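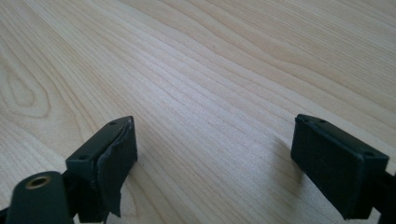

Dear members of the Rarnach Reading Rooms list,

The following is the reply of the Furnishings Office to the message from the Doren branch, which is quoted in full further down. It concerns the replacement of the public reading tables and applies to all branches, including those that have not yet submitted a request. The present tables were bought with a dark stain that shows dust and makes the rooms feel smaller in winter. For the new ones the Office has settled on a pale top with a smooth, matte surface, and the long wavy grain is to be left visible. No stain or colored varnish will be approved under this order. Branches that wish to keep a dark table for a local history corner may do so, provided that it is recorded in the inventory.

On 2022-04-30, Doren branch wrote:

> To the Furnishings Office,
>
> We have read the notice circulated in March and have three
> questions on which we would be grateful for a ruling.
>
> First, the notice allows each branch a sum of 700 for
> delivery and assembly. Our reading room is on the upper
> floor and the elevator does not take anything longer than
> 150 cm. Does the allowance cover carrying by the stairs, or
> must that be paid from the branch budget?
>
> Second, we currently seat 32 readers. If the new tables are
> wider than the old ones, we expect to lose places along the
> window. Several of our regular readers have used those
> places for years and have asked us to pass on their concern.
>
> Third, may we keep the old reading lamps? They are screwed
> to the present tables, and the Mamo branch has told us that
> theirs were thrown out with the furniture.
>
> With thanks,
> Doren branch, reading room desk

The Office answers these points in order.

On delivery, the allowance of 700 covers carrying by the stairs. The supplier, Plokimetti, delivers the tops and the legs separately, and the crew will bring them up by hand where the elevator is too short. Branches must tell the Office in advance if a staircase has a turn in it, and must give the width at the narrowest point. A sketch with measurements is sufficient. Any charge for waiting time caused by a locked door or a blocked landing will be passed on to the branch.

On seating, the Office does not intend that any branch should lose places. The order allows for more than one width, and a branch may mix them. Doren is asked to send a floor plan showing the windows, the radiators and the distance from the shelves to the nearest chair. The aisle beside the shelves must stay wide enough for a wheelchair to pass and turn. Where that cannot be managed with the present number of seats, the Office will visit before anything is ordered.

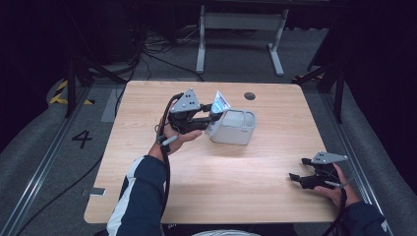

On lamps, the old ones may be kept if the branch electrician has tested them and signed the sheet. They should not be screwed to the new tables. A clamp with a felt pad is acceptable. The Office regrets what happened at Mamo – the removal crew had been given an incomplete list – and has asked that future lists be checked by the branch on the morning of collection.

Two further matters have been raised by other branches. The chairs are not part of this order and should not be discarded. Requests for repairs to chairs go through the usual form, and torn seats may be sent in at any time. As to cleaning, the tops should be wiped with a damp cloth and dried at once. Spray polish, which was used on the stained tables, leaves a film and should be removed from the cleaning cupboard when the new furniture arrives.

Branches that have already returned their forms need not do so again. Those that wish to change the number of tables requested should reply to the Office directly and leave the list out of the address line, as the last exchange of figures on the list led to two branches being entered twice.

Gemechu Endale
Furnishings Office
Rarnach Reading Rooms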